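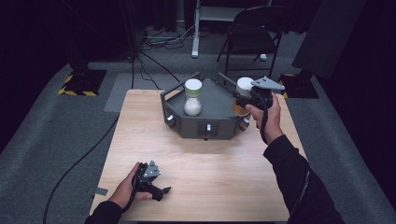 *Fig. 1. Hand-held grippers at the tabletop fixture, with two shaker jars.*

## Unit 4: Budgeting a manipulation cell

Notes by Siham Gaber. Bring your draft parts list from November.

Start from the task. Moving a shaker jar on a fixture takes two grippers, a table, a tray, and a lot of cable. Students price the grippers and forget the rest.

**Line items to cover**

- Grippers, one per hand, plus one spare
- Fixture and mounting hardware
- Table and floor plates
- Power strips, cables, hazard tape
- Test objects (jars, lids, refills)

**Worked case: the Prosley cell**

| Item | Cost |
|---|---|
| Gripper fingers, spare set | $80 |
| Fixture, machined by Modise | $777 |
| Cables and power | $500 |
| **Subtotal** | **$1,357** |

Grippers are quoted separately. Gorker sells them as pairs only, so a spare means buying a second pair. Cludora sells singles but ships in 13 weeks. Put lead time in its own column.

Glass objects break. Budget replacements as consumables, under a different account code from equipment.

**For next class:** redo the table for your own cell. Mark each line as one-time or recurring, and attach the quote for anything over $500.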